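Suche Suchbegriff eingeben Los

Werkstatt- und Küchentipps: Regeln für den Roboter in der Teeküche

Di 19. November, von Bohumila Vaněk

Wer einen Roboter mit zwei Armen Getränke einräumen lässt, braucht ein paar feste Regeln. Unsere hängen innen an der Küchentür und gelten für alle, auch für Besuch aus Promside.

Boden zuerst. Im Arbeitsbereich liegt nichts, worüber jemand stolpern kann, und lose Kabel werden vor dem Start an die Wand gelegt. Geschlossene Schuhe sind Pflicht. Wer danebensteht, hält 70 cm Abstand zu den Händen und hat den Notstopp griffbereit.

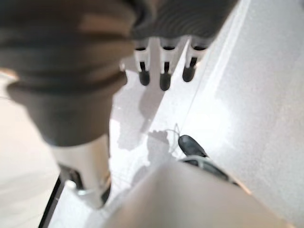

Gegriffen wird erst, wenn die Person am Notstopp laut »frei« gesagt hat. Nicken reicht nicht. Nach jedem Umbau an den Fingern läuft das Programm einmal ohne Flaschen durch, mit halber Geschwindigkeit.

Flaschen: nur Kunststoff, kein Glas. Deckel fest zudrehen, auch bei leeren. Für Übungen nehmen wir leere Flaschen und solche mit Inhalt gemischt, weil sich die Griffkraft sonst nur für eine Sorte einstellt. Höchstgewicht je Griff 600 g, das steht auch auf dem Zettel am Schaltschrank. 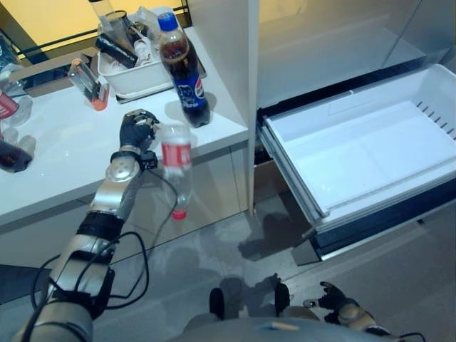
Hurkent, Arbeitsgruppe Haushalt und Küche

Schubladen immer ganz ausziehen. Eine halb offene Lade ist die häufigste Ursache für verkantete Handgelenke. Kabel am Unterarm brauchen Spiel, dürfen aber nicht in die Schiene geraten. Vor jeder Schicht den Arm einmal von Hand durch den ganzen Weg führen.

Fällt etwas herunter, bleibt es liegen, bis der Arm steht. Niemand bückt sich unter eine Hand, die noch Strom hat. Erst anhalten, dann aufheben, dann den Sturz ins Heft eintragen. Im Heft von Vilém Charvát sind wir bei Eintrag 354.

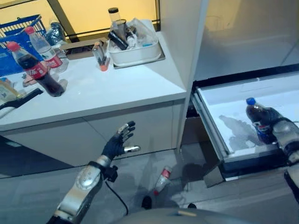
Cola über der offenen Gefrierlade, eine Flasche liegt noch am Boden.

Eis in der Lade vor dem Einräumen abtauen und auswischen, Kohlensäurehaltiges nie über Nacht im Gefrierfach lassen. Fingerkuppen am Ende mit einem feuchten Tuch abreiben, kein Lösungsmittel.

Kommentare (3)

Natália Jurčo: Gilt der Abstand auch beim Einlernen von Hand?

Bohumila Vaněk: Nein, da steht der Arm auf Handführung. Der Notstopp bleibt trotzdem besetzt.

C. Robles: Bei uns kleben die Kuppen nach Cola so stark, dass wir mittags schon einmal abwischen.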